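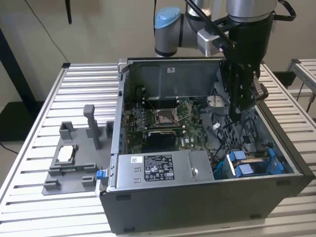

Old desktop sounds like a hairdryer, and only in the evenings

Posted in Home computing > Noise and heat

Tapio Ruotsalainen

I have a tower computer that I bought second-hand from a man in Brondholm who was moving abroad and wanted it out of his hall. It has done five years of honest service under my desk, mostly spreadsheets, a bit of photo sorting and one winter of trying to learn the accordion from videos. I have no complaints about it except the noise.

During the day it hums. I can live with a hum. At seven in the evening, give or take the news, it starts to roar. It goes on for as long as I use it and sometimes carries on for a minute or two after I've stopped touching anything, as if making a point. My wife has begun turning the television up to compensate, and then the computer seems to get louder, though I accept this may be in my head.

What I have tried so far:

Turning it off and on again. It came back quiet, roared after ten minutes.
Moving it from the left side of the desk to the right side. Same noise, different ear.
Putting a folded towel underneath. This stopped the desk buzzing, so I suppose it counts as progress.
A program called Flisitz that a forum told me would "manage" my fans. It showed me a lot of dials and then asked for money.

I have not opened it. I own a screwdriver and have a general willingness, but I've never been inside a computer and I'd like to know what I'm looking for before I go in. Could it be the fan wearing out? Why only evenings? And is there any point spending money on something this age, or do I just give in and buy a new one? The shop in town quoted me 200 to "have a look", which seems a lot for looking.

It lives on carpet, if that matters. There is also a dog.

Dayana Urrego

It matters. So does the dog.

Fans in a computer speed up when the parts they're cooling get warm, so a roaring fan is usually a healthy fan doing a miserable job. A worn one tends to rattle, grind or tick, often worst when it's first switched on, and then may settle down. Yours starts quiet and gets louder with use, which points at heat, and a tower of that age that has spent its life on a carpet next to a dog is going to be lined like a slipper.

As for evenings, have a think about what changes at seven. Does the heating come on? Is there a radiator near the desk? Mine did exactly this for an entire October before I noticed that the timer on the boiler and the timer on my temper were set to the same hour. The other thing to check is whether something is running in the background. Backups and virus scans are very often scheduled for the evening, when the computer supposes you have gone off to enjoy yourself. Open the task manager when it's roaring, sort by processor use and see what's at the top.

If it turns out to be dust, and I'd put my own money on dust, you can do this yourself:

Shut it down properly, switch it off at the wall and pull out every cable. Take a photo of the back first so you know where they all go. You will think you'll remember.

Hold the power button in for a few seconds to get rid of whatever charge is left.

Carry it outside, or at least to a room you dislike. Lay it on its side on a table. The panel that comes off is nearly always the left one as you face the front, held by two screws at the back. Some slide, some swing, some need a thump with the flat of the hand. Put the screws in an egg cup.

Touch bare metal on the case before touching anything else.

Now blow it out with canned air in short bursts, with the can upright. Hold each fan still with a finger while you do it, or it'll spin like a windmill and you can damage the bearing. Spend most of your time on the processor cooler, which is the block of metal fins on the main board. Dust mats between the fan and the fins, and from above it can look perfectly clean. Tweezers help. Then do the grilles at the front and back, plus the power supply from the outside. Don't open the power supply. It holds a nasty charge even when unplugged and there's nothing in there for either of us.

Don't use the hoover inside it, either. Static. You may hoover up what lands on the floor afterwards, and there will be plenty.

Before you put the lid back, push any dangling cables away from the fan blades. Then put the whole thing on something raised. I use an upturned drawer. A can of air costs a good deal less than 200.

Alper Ertürk

buy a new one. life is short. mine is a laptop and makes no noise at all, except when it does updates

Charalambos Lazaridis

Dayana has it nearly all. I repaired these for a living, in a shop in Kurtuluş and later in a much damper one, and would add a couple of things.

If you clean it thoroughly and it still roars, the paste between the processor and its cooler has probably dried out. Replacing it means taking the cooler off, wiping away the old stuff with a lint-free cloth and some isopropyl alcohol, and putting a blob the size of a small pea in the middle. I have seen people apply it like butter. I once saw toothpaste, and the customer was quite proud of it. Run the computer for ten minutes before you take the cooler off, then shut down and unplug as above, as warm paste lets go more easily. Twist gently and never yank.

If you do hear ticking or grinding, replace the fan. Measure across the frame in millimetres, count the wires going into the plug and buy one to match. There's no need for the coloured lights, although it's getting hard to avoid them.

Uninstall the fan program. Your computer has its own fan settings in the BIOS and will be happier left to them.

On whether it's worth it: for spreadsheets and accordions, yes. I'd spend up to 100 on that machine without worrying, and you're unlikely to need anything like it. The shop is charging you for the hour, by the way, and most of the hour will be dog.

Tapio Ruotsalainen

Update for anyone following. Did it on Wednesday, in the garage. The processor cooler had a sort of felt on it which came off in one piece, and my wife has asked me to stop showing it to visitors. There was also a radiator eight inches from the back of the case, which I had stopped seeing years ago.

It hums at seven now. Paste left alone for the time being. I've put it on an old Elivow shoe rack, and the dog has taken over the towel.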